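Journal de la salle de remise en forme, résidence Nkuna
Août, fin de matinée

La direction de la résidence a demandé que soit tenu, pendant la durée de la remise en service, un relevé écrit des travaux effectués dans la salle. La présente entrée concerne le tapis de course installé près de la baie vitrée, inutilisé depuis la fermeture de l'aile est.

La salle a été ouverte à huit heures. Mme Anathi Shezi a fait aérer les lieux et déplacer les deux bancs qui gênaient le passage. Le tapis a ensuite été dégagé de sa housse, puis contrôlé dans l'ordre prévu par la fiche d'entretien : rampes latérales, bande, capot du moteur, console. La bande présente une usure légère du côté gauche. Le capot a été dépoussiéré, et deux vis ont été resserrées. Le montant de la révision, soit 655 rands, a été imputé au budget courant -- la facture de la maison Wetance est classée avec celles du trimestre.

L'examen de la console a pris plus de temps. Les fenêtres d'affichage sont restées vides et la lecture s'est donc limitée aux inscriptions imprimées : inclinaison à gauche, vitesse à droite, puis calories, fréquence cardiaque, distance, durée et nombre de pas. Il a été relevé que le mot « PROGAM » est imprimé sans son second R. Les consignes de sécurité, en anglais seulement, demeurent parfaitement lisibles. 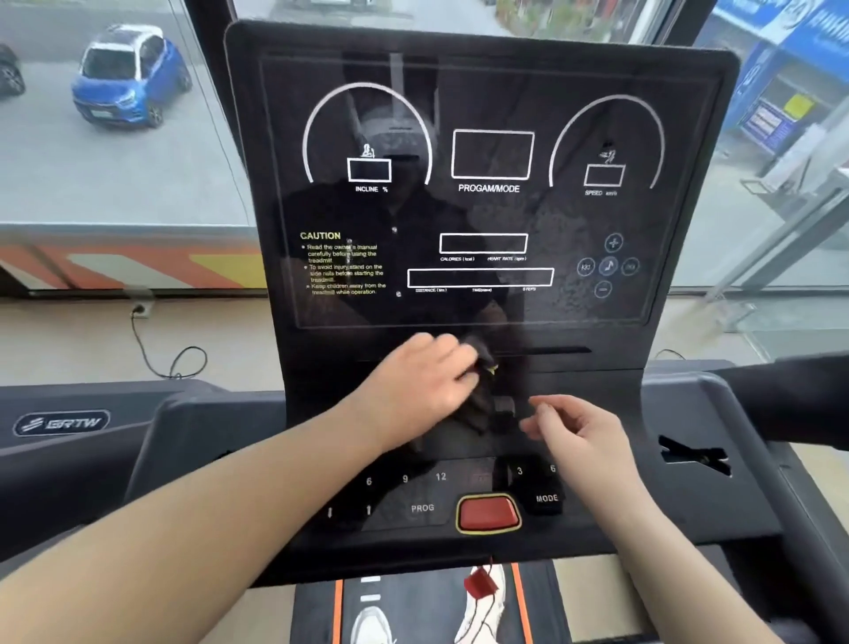

Thabiso Khumalo a fait observer que la traduction des consignes devrait être affichée au mur, à hauteur des yeux, et que celle relative aux rails latéraux méritait d'être placée en premier, car bien des résidents montent directement sur la bande. Il a souhaité en outre que la mention concernant les enfants soit reprise sur la porte.

Ces deux demandes ont été acceptées. Le texte français sera rédigé cette semaine et soumis à Mme Lizelle Mtshali avant impression.

Reste la question de l'alimentation électrique. La prise murale n'a pas été contrôlée depuis la réfection des plinthes et la rallonge disponible ne convient pas à un appareil de cette puissance. M. Roel Nijs passera demain en début d'après-midi. L'essai de marche est reporté jusqu'à sa visite.

Salle refermée à midi moins le quart. Clef remise à l'accueil.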